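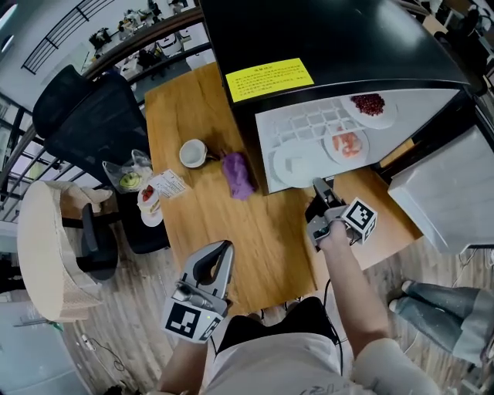
Kurninham students say household robot will clear the fridge by March

A student robotics club in Kurninham has set itself the job of teaching a robot to load and unload a fridge, and has promised a public demonstration in March. So far the robot has not touched one.

The project, called Neda, is run by 17 students from Dunne College and is the club's entry for the Flindier Cup, a regional contest for student teams working on machines for the home. A progress evening was held on Fri 27 November for parents, staff and anyone else who had booked a place. Those who came expecting to see a robot spent most of the evening watching teenagers move plates.

The students hold a gripper in each hand and carry out the chore themselves while cameras record what they do. The recordings are later used to train software which, in theory, allows a robot arm fitted with a similar gripper to do the same job. The club's leaflet calls this "learning by watching". How much has been learned is harder to establish, as the club could offer no figures for its software and the arm it hopes to use is shared with another course.

Renato Mercado, who teaches engineering at Dunne and started the club, said the order of work was deliberate. "You can't train anything on nothing," he said. "People want to see the arm wave about. We could do that tomorrow and it would tell you nothing at all."

He accepted that the leaflet, which says Neda "will help older people live independently for longer", had run ahead of the work. "That's where we would like it to go. The students wrote that line and I let it through. I might have softened it."

No older people have taken part in the project. Asked whether any had been consulted, the club said it planned to contact a day centre in the new year.
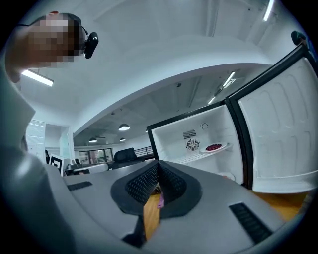

The club's entry form commits it to a task the Flindier organisers call "shelf and table": a dish has to be taken from a table, placed in a fridge and brought out again without anything being spilled. It is a dull job for a person and a hard one for a machine, and the students deserve some credit for choosing it over the racing events. Their way of practising it is convincing enough as far as it goes. The fridge door stands wide open, a plate with a small heap of dark red food sits on a wire shelf, and the student leaning in has a small black camera strapped to the side of the head. A V-shaped pair of fingers with textured pads does the holding. But a door already open is a generous start, and the contest rules, a copy of which was pinned up at the evening, say that from the second round the door must begin shut.

Mr Mercado said doors would be "the next block of work". He would not give a date for it.

Then there is the matter of how many recordings are needed. The club meets once a week and has nine sessions left before the contest. One student on the recording team said a good session might produce an hour of usable material, once the attempts with a dropped dish or a camera left switched off had been thrown away. Another thought an hour was on the high side. Neither was sure how many hours would be enough, and when the question was put to Mr Mercado he said it depended on the software.

Parents at the evening were mostly supportive, though several asked what their sons and daughters were getting out of it. One father said his daughter had spent six weeks "putting things in and taking things out" and had yet to write a line of code. The club says recording and programming duties will be swapped after the Christmas break. The same swap had been planned for half-term and was put off when the recording fell behind.

His daughter took a brighter view. She said she had become very good at noticing how people pick things up, and that she now found it difficult to take a plate out of the fridge at home without thinking about her thumbs. She is hoping for a place on the software team in January, if the swap goes ahead.

There are grounds for caution in the club's own past. Its last Flindier entry, a machine for sorting laundry, finished 11th after failing to tell a sock from a tea towel under the hall lights. The report written afterwards, which is still on the college website, said the team had spent too long gathering material and had left too little time for testing on the robot. Mr Mercado wrote it. He said this week that the two projects were "not really comparable", and that the lighting in the hall had been a large part of the trouble.

The club has yet to book time in the hall where this year's contest will be held. It intends to test in its usual room first, with the fridge, plates and table it has been using for the recordings, and to try a second kitchen layout if time allows. A robot trained with one fridge may be thoroughly confused by another, and the contest supplies its own.

The college is covering the club's costs and declined to say what they came to. A spokeswoman said Neda gave students "experience of the whole process of building a robot". That will be easier to judge when there is one.

The next open evening is planned for March, a week before the contest. The arm has been reserved for it. Places are free but must be booked through the college office, and visitors are asked not to bring food into the recording area.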